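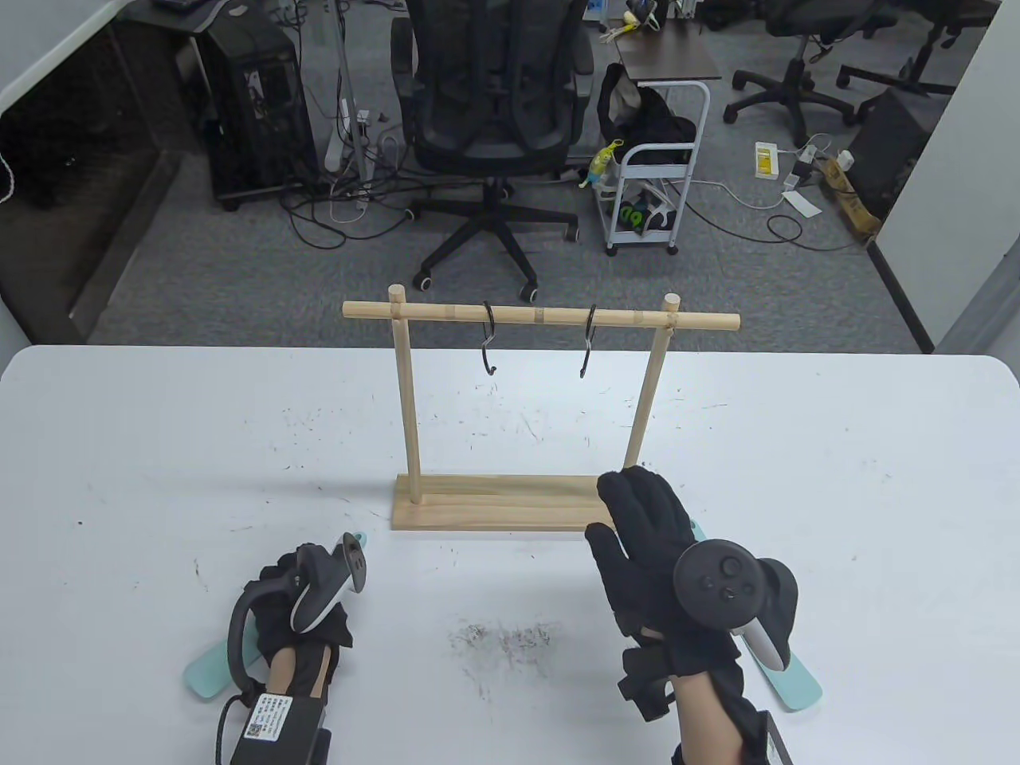

Demonstration capture protocol

A demonstration capture protocol is a written set of rules for recording people as they carry out hand tasks, so that the recordings can be used to train robots. It covers the equipment, the layout of the work surface, the way each task is performed, and the checks made on the recordings. Protocols of this kind are usually kept by the group that collects the data. They differ from machine safety standards, which deal with guards, speeds, and emergency stops.

Scope

Most protocols apply to a single station and a named list of tasks. The Ruvent protocol, a commonly cited one, has 7 sections and runs to 20 pages. The Flollow rules are shorter and leave the choice of equipment to each site. Both define an episode as one complete attempt at a task, from the moment the hands enter the work area until they leave it.

Task objects

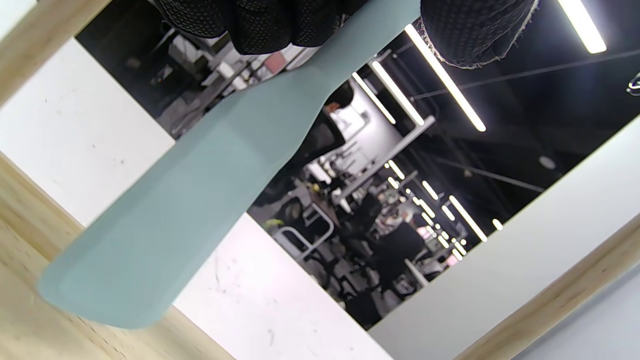 Task objects are chosen for size, stiffness, and how well they stand out from the background. Kitchen tools are common because they are light and come in plain colors. A pale silicone spatula held in a black glove, for example, is easy to tell apart from the fingers around it. Ruvent asks for matte finishes where possible and bars objects with sharp edges. Worn gloves, including those with loose threads at the cuff, are to be noted in the station log and replaced at the next break.

Worn equipment

Controllers are fixed to the back of the hand so that the fingers stay free. Straps should be snug but should not leave marks on the skin. Cables are routed along the forearm and must not cross the palm. Under the Margaritis guideline, the wearer opens and closes both hands before the first episode, and any controller that shifts is refitted.

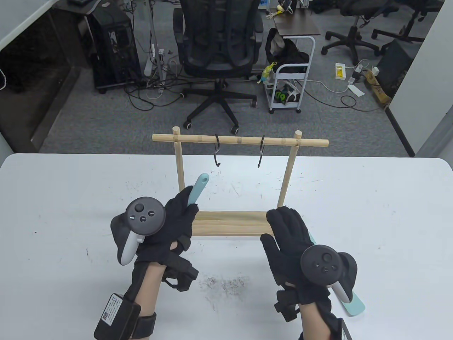

Hand-mounted controllers in use at a tabletop station with a wooden hanging rack.

Performing the task

A hanging task is normally broken into four steps: grasp, lift, align, and release. The person works at an even pace and keeps the hole in the handle facing the hook during the last two steps. If an object is dropped, the episode is marked as failed and kept, as failed attempts have their own uses in training. Restarting partway through is not allowed.
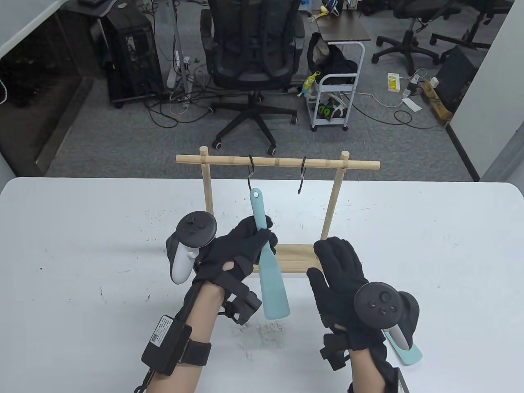
The hand that is not holding the object may steady the rack, but it should not block the view of the hook. Flollow permits either hand to lead. Ruvent requires the leading hand to be stated in the task sheet and changed only between batches.

Review and storage

Recordings are grouped into batches of 200 episodes. A reviewer who did not take part in the session looks for missing data, late starts, and hidden hands. The Bellon collection, which holds 4,000 episodes, keeps the reviewer's notes with each batch. Labels and file times are compared with the station log before a batch is closed.

See also: Teleoperation; Motion tracking; Learning from demonstration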